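2024-09-05. Cuaderno de taller, pinza manual

Día raro. Quería cerrar de una vez lo del deslizamiento y he acabado persiguiendo otro fallo, que es lo que pasa siempre con la Urnthorpe. Liv Vik me dejó anoche una nota: la apertura que guarda el registro se queda congelada a ratos, y luego pega un salto.
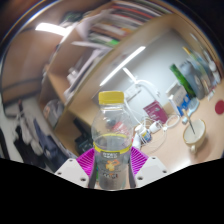 El fallo está en el encoder, o eso creo a estas horas. Con la pinza cerrada sobre algo rígido la lectura es buena, pero con algo que cede se vuelve loca. Por eso sigo con la botella de plástico del tapón amarillo, la del líquido hasta media altura: entre las almohadillas magenta es justo el tipo de agarre que le sienta mal. De 76 cierres registrados, 8 tienen el salto. Son demasiados para llamarlo ruido.

Primero sospeché del firmware de Zekov (perdón, Zekov), así que volví a la versión de antes del verano y repetí la serie entera. Mismo salto, misma forma en la gráfica.

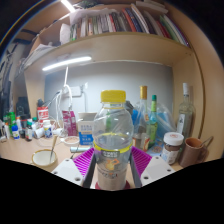 Luego miré la tensión del muelle, que tampoco era. Lo que sí encontré fue un tornillo del acoplamiento flojo, el de dentro, al que no llegas sin desmontar media carcasa - qué gracia de diseño, Lundgren. Con ese juego el eje gira un poco y el imán se queda donde estaba. ¡Normal que se congele!

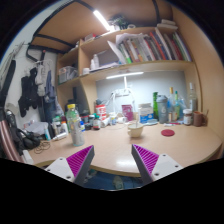 ¿Sirven los datos que ya teníamos? Los de apertura no, al menos desde el episodio 562; los de vídeo se quedan como están.

He apretado el tornillo, le he puesto fijador y he marcado la cabeza con rotulador para ver si se mueve. También he rehecho el cero con los dedos abiertos del todo, dos veces, y coincide. 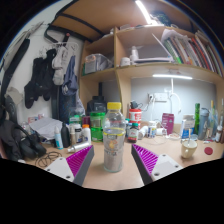 Queda avisar a Curkia de que no entrenen con ese lote y revisar la segunda pinza, que es de la misma tanda. Liv, si la coges tú antes, mira el tornillo primero y no toques el firmware.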